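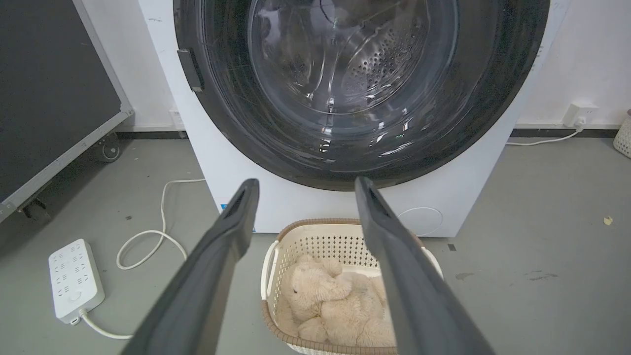

Washer, basket and bear. Door shut, drum to the left of nothing in particular.

Jando Laundry Set

README, last touched 18 August 2025
Maintained by Khôi Doãn

What this is

A collection of 848 pictures of laundry at the stage where it has reached the machine but not the inside of it. Most of laundry is this stage. If you want crisp folded towels with a sprig of something on top, a catalog will serve you better.

Contents

848 pictures, JPEG
labels.csv, one row per picture
rooms.txt, short notes on each laundry room
CHANGES, which I try to keep up with

Rooms

Veria: front loader, gray floor. The floor has scuffs and stains and they stay in. Please stop sending me edited versions with a clean floor.
Papadakis: a narrow room behind a kitchen, with a top loader that walks during the spin cycle. Its position in the notes is a starting position.
Zisteo: two machines stacked in a closet. The closet door opens the wrong way and has been labeled accordingly.

What goes in the basket

Shirts, sheets, towels, one bath mat of great age, and soft toys. The soft toys were meant to be a small side category. They now have 120 pictures, and I get more mail about them than about everything else put together.

The teddy bear is beige and shaggy and takes up most of the cream basket with the light brown rim. It is labeled "toy_plush", one item. Early on, two people labeled it "towel", and I can see how they got there with fur like that. A third put "pet". All of these were fixed in version 2.

Labels

item: what is in the basket. Use the plainest word that is true.
basket: color and rim. "Cream" and "white" are separate values, and I have lost an evening to this.
door: open, shut or ajar. A door resting on its latch is ajar.
drum: empty, loaded or can't tell. Glare on the glass is common with front loaders. If you have to talk yourself into an answer, the answer is can't tell.
fullness: how much of the basket is taken up, 0 to 100. A curled bear scores high. A sock does not, however it is arranged.

Splits

Train and test are divided by room. Papadakis is test only. An earlier split was random and gave lovely scores, which should have told me something.

Known problems

The fullness scores for sheets are guesswork. A fitted sheet has no true volume.
There are 60 rows with no basket color. I am getting to them.
"Delicates" was removed as an item label after it became clear that everyone meant something different by it, some of them strongly.
The round service panel low on the front of the Veria machine was marked as a stain in 90 rows. If you have version 1, those rows are wrong. If you have scrubbed at yours at home, same mistake.

Use

Free for research and teaching. Credit the Jando Laundry Set and give the version number. Corrections are welcome if they come with the row number. "The one with the towels" is not a row number.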